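4. Referencia de mesa y prueba con dos brazos

4.1 Marque la cuadrícula con cinta azul de pintor. Deje el plato dentro de una sola casilla.

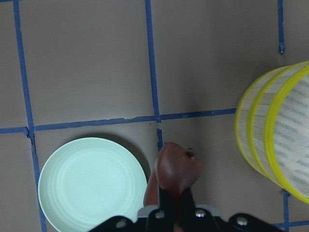
Las arrugas leves de la cinta no afectan a la calibración de Plodari.

4.2 Coloque la consola sobre el escritorio, con la parada de emergencia accesible. Velocidad máxima en pruebas: 70 mm/s.

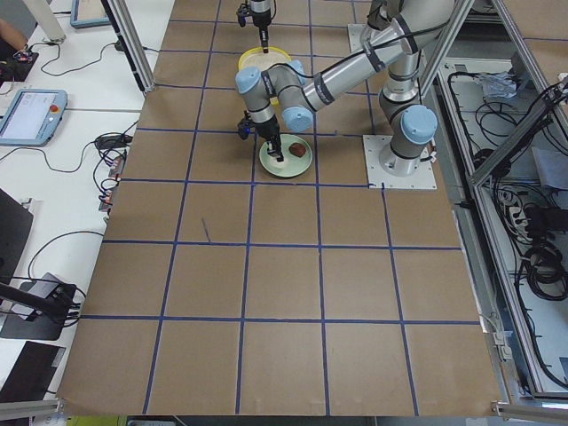

4.3 Baje la pinza en vertical sobre el recipiente amarillo. Altura de aproximación: 210 mm.
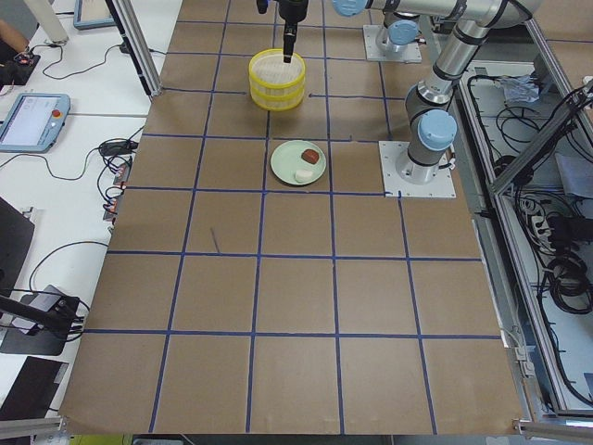 Fig. 4-3. Pinza sobre el recipiente; plato verde claro más cerca del borde frontal.

PRECAUCIÓN: no introduzca las manos con los servos activos.

4.4 Cierre cada pinza sobre el borde de su pieza. 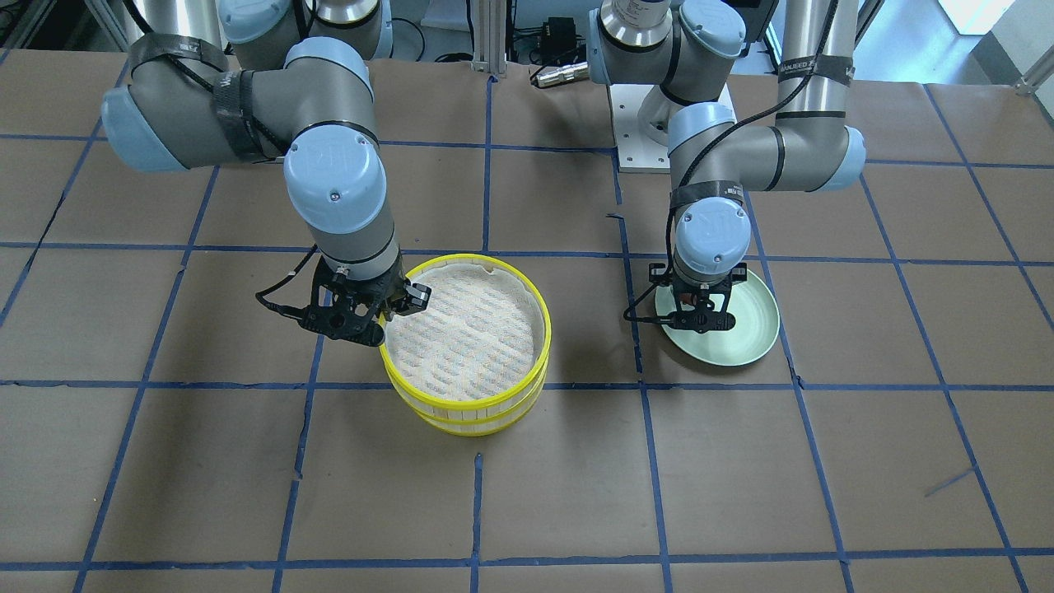

Guarde ambas posturas como «Jusel 76» antes de abrir las pinzas.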